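**Isabelle Gauthier**

Right, a few of you asked how the no-new-stuff July is going, so have a thread. Kettle's on, it might be long.

**2/** The rule, for anyone just arriving: food, medicine and bus fares are fine. Everything else gets borrowed, mended, swapped or gone without until the month is out. I started with £300 in the "treats and bits" pot and the plan is to still have most of it at the end.

**3/** Week one was easy because I was smug. Week two I stood in the queue at Omlow with a candle, a tea towel and a notebook shaped like a pear, and had to put them all back. The pear one hurt.

**4/** What I hadn't clocked is how much of my shopping happens in bed. I went through my old orders on Sunday morning and there were 482 of them. Four hundred and eighty-two! Going back years, but still. One was a single shoelace.

**5/** Borrowing has been the nice bit. I've had a drill off my neighbour, a cake tin off my sister and a tent off a man at work I'd only ever said hello to. He gave me a twenty-minute talk on pegs with it and I enjoyed every second.

**6/** Mending, less nice. I spent a whole evening darning a jumper and the darn is now bigger than the jumper. I'm wearing it anyway.

**7/** Swaps! The one at the library was brilliant. I took 44 paperbacks and came home with six, plus a casserole dish with a lid that fits. A woman there was trying to shift a full set of Rusex saucepans and I very nearly cracked, but I've got pans. I have so many pans.

**8/** Someone asked about packaging. Yes, my recycling has shrunk loads. It used to be all boxes by bin day, and now the lid shuts without me leaning on it.

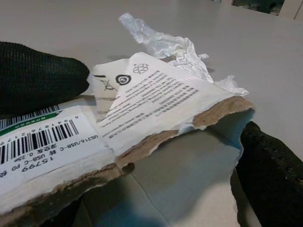
Isabelle Gauthier

**9/** Cardboard tip while I'm on it: our council wants stickers and tape off if they'll peel, and anything big torn down flat. Check yours, they're all different – my mum's lot want the card in a separate bag and get quite cross about it.

**10/** Slip-ups so far: one. A £40 pair of sandals, because mine went at the strap halfway to a wedding and I wasn't doing the vows barefoot. I'm allowing it. You can argue in the replies.

**11/** Next up is the birthday present problem. I've got two this week and I'm thinking jam for one and babysitting for the other. If you've given a home-made present that went down well, please tell me what it was – I've got strawberries and no ideas past jam.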